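About Tillman

Tillman makes and repairs weighing equipment for food producers, grain merchants and laboratories. The company designs bench scales, platform scales and hopper weighers, calibrates them, and keeps them in service. Work is carried out at the main workshop in Cundutness and at a smaller depot in Wundov, which handles collections, loan units and urgent repairs.

History

The business was set up by Pauline Rowbotham as a repair shop for mechanical counter scales. The first electronic product was a conversion kit that replaced the lever system of an existing scale with a single load cell, keeping the original base and pan. Many of these kits are still in use, and parts for them remain on the stock list.

Oluf Þrastardóttir joined as design engineer when the company began making complete instruments. The first of these, the Pistine bench scale, is now in its third version. The current model has a stainless steel platform, a sealed load cell and a display that can be fixed to the platform, a wall or a post. Firmware is written in Cundutness and can be updated on site by the customer.

What we make

The Pistine range covers capacities from 7 kg to 403 kg. Models up to 60 kg use a single-point load cell. Larger models use four shear beam cells joined in a summing box, with the corner adjustment done by fixed resistors. We do not use adjustable trimmers for this, as they drift with vibration and are easily disturbed during cleaning.
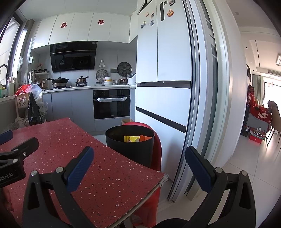 Hopper weighers are built to order. Each one is supplied with a drawing set, a wiring schedule and a record of the load test. Where a weigher is to be fitted to existing steelwork, we ask for the stiffness of the supporting beams at the quotation stage. Deflection under load is the most common cause of poor repeatability on site, and it is cheaper to correct on paper.

Calibration

The calibration room at Cundutness is held at a steady temperature, and test weights are left in it overnight before use. We hold 500 kg of cast iron weights for platform work, together with boxed sets for bench and laboratory instruments. All of them are checked on a fixed schedule against a reference set that does not leave the building.

Certificates show readings as found and as left, the uncertainty of the measurement, and the position of the load for each eccentricity test. Past certificates are kept for the life of the instrument and can be requested by serial number. There are 369 customer sites on the service register, most of them visited once a year. Grain stores are normally visited before August so that the scales are ready for harvest intake.

Repairs

We repair our own products and most other makes. A unit sent in is cleaned, tested and reported on before any charge is agreed. If a part is no longer made, we will say whether a substitute can be fitted without affecting the accuracy of the scale.

Units for repair should be sent dry and with the platform removed. Please transport load cells flat and do not lift a scale by its display cable.

Contact

Calibration bookings and hopper enquiries are handled at Cundutness. Collections and loan scales are arranged through Wundov, where the counter opens at 8.30 am. Please have the serial number ready; on Pistine models it is stamped on the underside of the base, next to the levelling foot.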